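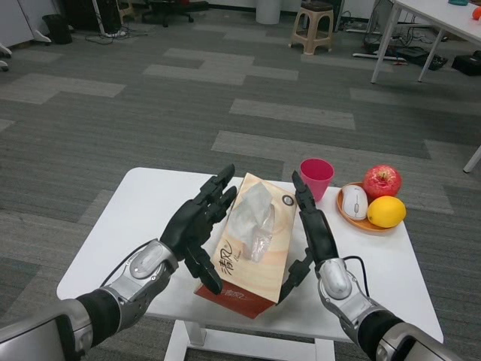

Tissue box on a small white table

Jenex Fuel Price Tracker - yearly licence

Diesel, crude and power prices for 55 developing economies. Updated daily. Built for importers, lenders, anyone watching oil budgets.

- 642 price series, back to July 2009
- Export to spreadsheet, 200 downloads a month
- 3 user logins, extra on request
- Currency and subsidy notes by Clallen, now includ ed

Gas prices not in yet - coming with the Rudano add-on. Existing Workneh subscribers keep there old rate till renewal. Invoice or card. No refunds once the key is sent.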